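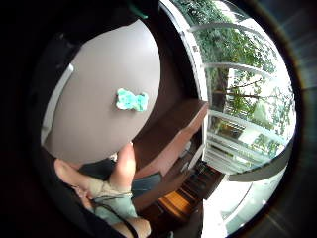 The turquoise patch on the matt mauve surface, close up.

Lounge tidy-up: patch on a matt surface, and where to put the round tables

Posted by hdoan_lounge, 11 March 2023

Two questions in one, sorry. I've taken over looking after the shared lounge on our floor at the Kutero building. It's a long room with dark brown carpet and tall windows down one side. I have a list of small jobs and a budget of £2,000 to last until July.

First question. There is a greyish-mauve item that lives in the lounge, with a smooth matt finish, and it has a turquoise-green patch on it, a bit lumpy and speckled. I can't tell if it's a sticker or some kind of putty. I haven't picked at it. I'd like the patch off without leaving a shiny spot. Has anyone had luck with Proltton cleaner on a matt finish?

Second question is about furniture. We have small round tables and nowhere sensible to put them. More on that once I've had a think about it.

Thanks, Hạnh Doãn

Reply from mopandbucket

Start dry. Soft plastic scraper or an old loyalty card, held nearly flat. If it's putty, most of it should lift in one go. If it's a sticker you'll feel an edge. Only after that think about liquids.

I wouldn't use Proltton on anything matt. I did a cupboard door with it and the area I'd rubbed stayed shinier than the rest. It may have been the rubbing.

Reply from greta_k

It was the rubbing. I've used Proltton on matt surfaces for years with no trouble, but you dab it, leave it a minute and lift it off with a damp cloth. People scrub at it and then blame the bottle.

Reply from mopandbucket

The bottle says "wipe vigorously". Mine does anyway.

Reply from greta_k

Mine doesn't. Might be an older label.

Reply from tallboy62

If it's the putty sort, roll a fresh ball of the same stuff over it. It picks up its own leftovers. Works on walls too. Try that before any cleaner at all.

Are you sure it's meant to come off? Could be somebody's way of telling one thing from another. We had coloured blobs on all our kettles at work and I removed the lot before I found out they meant something.

Reply from hdoan_lounge

Fair point about asking first. I'll put a note up before I do anything and leave it for a week.

On to the furniture. What we have at the window end is a navy upholstered bench, a brown leather armchair, and round grey tables. One of the tables is a pedestal type on a thin metal stem and it sits next to the armchair. Further down there's a rectangular wooden table near the windows with dark blue chairs at it, and I'm leaving that part alone.

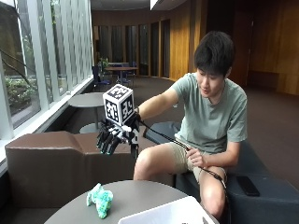 My trouble is with the pedestal one. It's a good height for a cup when you're in the armchair, but anybody on the bench has to get up to reach it. I'd thought of swapping it for a Flindeo side table, the sort with a C-shaped base that slides under the seat. They're £453 for the pair delivered, so it's a fair chunk of the money. The other option is to leave the tables where they are and turn the armchair to face the bench more.

Also open to views on the windows. The view is all green shrubs and I'd be sorry to block it, but people do ask for blinds.

Reply from tallboy62

Turn the chair. It costs nothing and you'll know in a day if people like it.

C-shaped tables are a pain on carpet. The foot drags and they tip if you lean on the wrong side. We had Flindeo ones in a waiting room and they ended up stacked in a corner.

Reply from quietcorner

I disagree about the C-shaped ones. We've had ours on carpet for three winters and they're fine if you lift them when you move them. They do need a deep enough gap under the seat though, so measure your bench before spending anything. Plenty of benches have a closed base or a low rail and then the table won't go under at all.

Leather armchair by a wall of glass would worry me more. It'll fade on the side facing out. Give it leather cream twice a year and swap its position now and then. Wallner do a clear one that doesn't darken brown leather.

Reply from mopandbucket

Second the leather cream, any make. Test it at the back low down first.

For blinds, get a price before you promise anyone anything. Floor-to-ceiling glass is a lot of blind. I'd guess it eats most of your budget by itself.

Reply from greta_k

You don't have to do every window. Do the part by the armchair and leave the rest. People who mind the sun will sit there.

Reply from quietcorner

Half-blinded windows look like you ran out of money.

Reply from greta_k

They would have run out of money.

Reply from hdoan_lounge

Right, thank you all. I'll turn the armchair on Monday and leave the tables alone until I've measured under the bench. No blinds for now, but I'll get one price for the full run and one for the armchair part so I have something to show people.

I've bought a small pack of putty to try tallboy62's way on the patch if no one claims it. If there's still a mark after that I'll dab with Proltton and not rub.

One more while I'm here – does anyone know what shifts ring marks from a grey tabletop? Cups mostly, I think. Warm water and washing-up liquid did very little.

Reply from mopandbucket

What's the top made of? If it's laminate, bicarb and water in a thin paste, ten minutes, wipe off. If it's real wood with a stain on it, don't.

Reply from hdoan_lounge

Not sure. I'll look underneath tomorrow and report back.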